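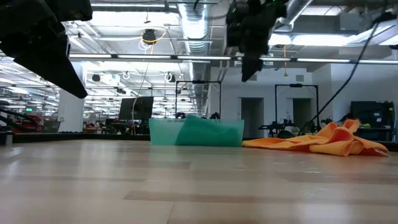

Figure 1. Orange cloth in a heap next to the green bin.

Fold, Roll or Stuff? Storing Cleaning Cloths in a Small Bin
Project report, Household Systems course, Miltthorpe, November

Why we picked this
Everyone in our group has a drawer or a bin at home full of cleaning cloths, and everyone has a different opinion about what to do with them. One of us folds in thirds. Two of us roll. The rest push them in and close the lid! We wanted to know which way gets the most cloths into one bin and still lets you pull out a single cloth without dragging its neighbors along. We thought it would be a quick project, and it ended up taking 6 weeks because we kept finding more things to try.

What we compared
We used 38 cloths in mixed colors and gave each method the same bin. The methods were:
Stuffing: pick it up, push it in.
Rolling: fold once lengthwise, then roll from the short end.
The Procházka fold: halves, then halves again, stacked flat.
The Drirkby fold: thirds, then halves, stood on edge like files in a cabinet.
The last two are our own names for them, taken from the streets where the people who taught us live. We did 126 fills in all and wrote down how many cloths fit, how long it took, and how many extra cloths came out when we pulled one.
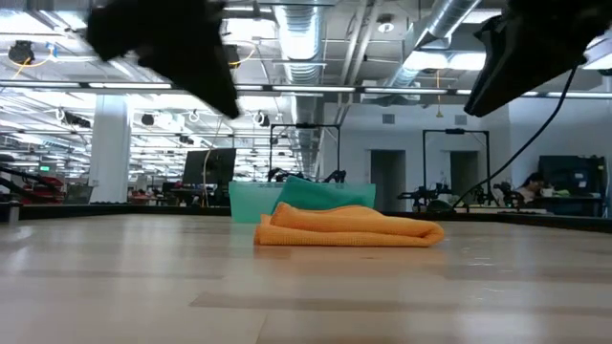

Cloth texture mattered much more than we expected. A waffle surface grips itself, so a flat folded stack stays put when you carry it, but the same grip makes the next cloth want to come along when you take one. Smooth cloths slide apart nicely and then slump over as soon as the bin is half empty. We had planned to treat all the cloths as the same and had to go back and sort them into waffle and smooth before our numbers made any sense.

Being able to see through the bin was a big help too. You can tell from the side whether the bottom layer is bunched up, and if it is, everything on top leans. We spent a whole afternoon on leaning stacks and it was our favorite part of the project.

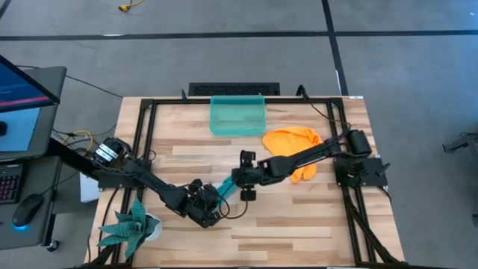
Figure 3. Teal cloth at the middle of the bench, with the bin behind and the orange cloth spread out to the right.

What we found
The Drirkby fold won for taking out one cloth at a time, with hardly any extras coming along. The Procházka fold fit the most cloths, but only when the first layer went in really flat. Rolling was the most fun and looked great for the first few minutes, then the rolls loosened and took up more room. Stuffing was the fastest by far, and we have to admit it did better than we predicted with the smooth cloths.

What we would change
We should have washed everything before starting, as new cloths are stiffer than used ones. We would also like to try a taller bin; the Plasta catalog has one that is over 2 times the height of ours. A second group has asked for our record sheets so they can repeat the fills with dish towels.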